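Print this page | E-mail this page

October 6, 2019
By the Corkon Tableware Notes maintainer

# Corkon Tableware Notes

README and data card for the bowls, plates and trays part of the collection.

## What this is

Corkon is a set of pictures and written notes on ordinary tableware. It covers bowls, plates, serving trays and the surfaces they stand on. The notes were written for people who sort, store or catalog dishes and want a shared way to name the parts. A first version covered plates only. Bowls came next, and trays were added in June.

The set has 83 items in it. Of these, 47 are bowls and plates, 26 are trays, and the rest are small dishes that did not fit either group. The small dishes are kept in a folder called `other` and have shorter notes.

## Folder layout

 corkon/
 bowls_plates/
 trays/
 other/
 notes/
 terms.txt
 CHANGES

Each item has a picture folder and one text file in `notes`. The text file has the same name as the folder. If an item was split from a set, the word `set` is in the name and the other pieces are listed on the last line.

## What a note contains

- `kind` – bowl, plate, tray or small dish
- `color` – the main color, in plain words
- `finish` – glossy, matte or mixed
- `rim` – any line, lip or pattern at the edge
- `marks` – chips, stains, scratches
- `stacks_with` – items it is normally stored with
- `remarks` – anything else

Fields can be left blank. A blank `marks` field means no one filled it in, and it should not be read as "undamaged." We had several questions on this point and may change it to a required field later.

## Terms

**Rim line.** A thin colored line along the edge. Write the color as you see it. Brown, tan and rust were all used in the early notes for lines that are close to each other. These were merged to brown.

**Well.** The sunken middle part of a plate. On trays we say floor.

**Lip.** The raised edge of a tray. A lip can be a different finish from the floor, and often is on the older trays. Use `mixed` in that case and explain in `remarks`.

**Streaks.** Fine lines running outward on a plate rim. Don't use this word for scratches. Scratches go under `marks`.

**Speckle.** Small dots in the surface that belong to the finish. Crumbs and dust are not speckle.

## Bowls, plates and trays

Bowls are often stored and pictured on the plate they go with. When that happens the pair gets one picture folder and two notes. Trays are noted separately, even when they were used to carry pieces from the same set.
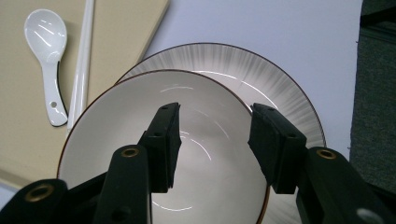
White bowl on its larger plate. Thin brown rim lines on both, gray streaks on the plate rim. 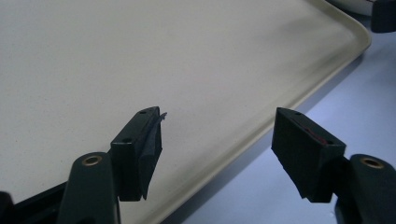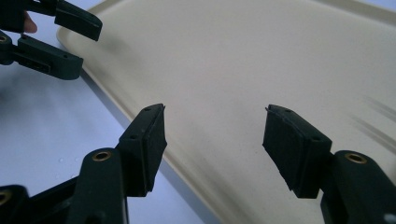
Is a tray's color taken from the floor or from the lip?

The color comes from the floor. If the lip is a different shade, put the lip color in the `rim` field and leave `color` alone. For a tray with a patterned floor, use the background color and describe the pattern in `remarks`.

## Where the pieces came from

Most of the bowls and plates came out of two kitchens, listed in the notes as Workberg and Esar. Hofstetter is the name used for a box of mixed serving pieces that was added later. These names only say where a piece was kept. They are not makers' names, and a piece marked Hofstetter was not necessarily bought together with the others in that box.

Makers' marks were not collected. Some pieces have a stamp on the underside, but many were worn and the readings did not agree, so the field was dropped.

## Known problems

- Whites are hard to name. White, off-white and cream were chosen by eye, and two people did not always choose the same word.
- Glossy pieces show reflections that can look like a pattern in the glaze. Check the note before adding a pattern.
- Large trays do not always fit in one picture. The overall shape is in the note if it was written down.
- Sizes are missing for 70 items. The measured ones were done with a kitchen tape, outside edge to outside edge.
- A few `stacks_with` entries point to pieces that were later renamed. These are being fixed one at a time.

## Using the notes

The text files can be opened in any editor. Lines starting with `#` are comments and can be skipped. There is no index file – search the `notes` folder by kind or color. Spelling was cleaned up in the `color` and `finish` fields but not in `remarks`, so search for both "speckled" and "speckeled" there.

Please don't use the set to judge the value or age of a piece. Nothing in it was written with that in mind.

## Adding or correcting an item

Copy `notes/blank.txt`, fill in what you can and give it a name that is not already used. Keep the color to one or two words. If you are correcting an older note, leave the old line in place with a `#` in front and write the new one under it. Add a line to `CHANGES` with the item name and the field.

Pictures of repaired pieces are welcome. Put the word "repaired" in `marks` and say where the repair is. New folders go in at the next update.

Contact | Copyright Corkon Tableware Notes | Back to top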